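Search threads
Last updated: January

momix_20
Need an entry table drop spot for keys. Ours live on bare wood and the finish is getting scratched, mostly from the fob ring. Tray or hooks?

tablesaw6
Pegs. Trays turn into junk piles — 3 weeks tops.

momix_20
Light top, bit of gloss, so scrtaches would show. Black tray and a small peg stand on mine now. 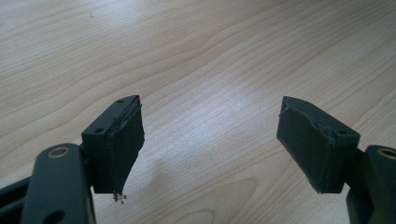
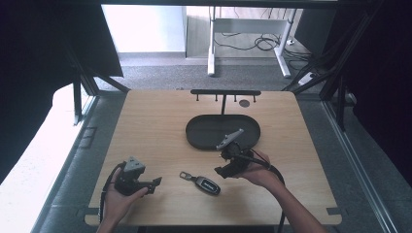
Leaning tray. Hooks are fine til you're carrying groceries.

yaman_k
Disagree, a fob on a hook never gets buried. Felt in the tray if you must.

tablesaw6
what he said

Comments (3)
provbridge: wax the top first
yaman_k: wax wont stop a key ring
momix_20: ok getting felt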